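Callby counter-clearing set – README

Last changed August 22, 2024. Maintained by Apinya Kamolrat.

Background

Thaler runs staff kitchens for offices. The late shift at Ornuneck spends a good part of its time picking things up off worktops and putting them where they belong. The company wants to know how much of that an arm could take on, and what the shift would do instead. Callby is the simulated part of that work.

Contents

1238 episodes in total. 500 are fruit into bowl and the rest are mixed items. Two held-out groups of 100 each are kept for testing, please don't train on them. All images are rendered. The stone worktop has heavy veining, which upset our early depth estimates.

Views

1. Gripper view, looking straight down. The fingers cover part of whatever they are working on, in this case a green fruit with a white mug on its side nearby.

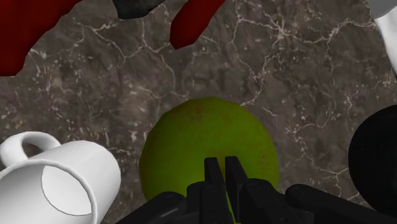
2. Room view, with the arm and the far edge of the worktop. Use this one to judge placement. The apple here is over the black bowl, with the gripper tip at its stem.

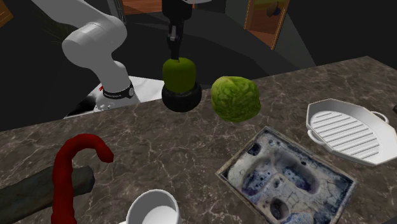 Labels are per episode: item, target, done or not done. An item left on the rim counts as not done.

What it means for the shift

Engelbert Eberhard, who leads the late shift, went through the task list with us and struck out anything with knives or hot pans. Those stay with people. Under the current plan staff would load dishwashers, check food dates and deal with whatever the arm leaves behind. Hours don't change during the trial. Two people have asked for training on the stop and reset routine – it is planned for September at Plesalov.

Known gaps

No liquids, no cloths, no people near the counter. Don't use the set for safety claims.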